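Flat boards, dry edges: Nerea Sepúlveda on finishing kitchen wood

Nerea Sepúlveda has run the finishing room at Kadlec for most of her working life. The shop makes cutting boards and counter inserts, and her department is the last stop before packing. We spoke on a Tuesday, before the afternoon oil run.

Most of the complaints she handles concern cupping. "People say the board was made wrong. Usually it was oiled on one face," she said. "The oiled side slows down and the bare side keeps trading moisture with the room. The two faces move at different rates and the board bends."

Her fix is to treat both faces and all four edges in the same session, then stand the board on its long edge overnight. End grain gets a second coat, as it takes up far more oil than the face. She uses plain food-grade mineral oil at home and a blend called Rillus in the shop, which contains wax and leaves a slightly harder surface.

Bamboo, she notes, is a grass, and the strips are held together with adhesive. "The fiber itself is hard. The glue lines are where you get trouble. Soak it and they open up." She does not recommend the dishwasher for any board, bamboo or hardwood.

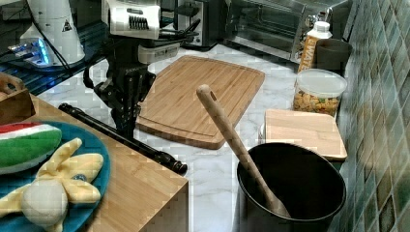

Bamboo board with a juice groove on a marble counter.

Grooves need their own attention. Liquid sits in them after the face has been wiped, and a cloth tends to skip over the bottom of the channel. Sepúlveda cleans hers with a soft brush and finishes with a dry corner of towel. For sanding, she wraps paper around a dowel close to the groove's radius.

On grit, she is specific. A worn board starts at 100 and works up in steps, and she sees little reason to go very fine. "Somebody wrote to us who had taken a maple board to 2,000. It looked like glass. The oil hardly went in."

She also wets the surface once before the final pass. The water raises loose fibers, which are cut off when the board is dry. Skipping that step gives a board that feels smooth until its first wash.

Her colleague Yu-ting Shih tests competing oils and keeps the samples on a rack by the door. Asked which one had done best, Sepúlveda declined to rank them. "Any of them works if you put it on again when the wood looks pale. People buy a better bottle and then use it once."

The oil run was due to start, and she went back in to check the racks.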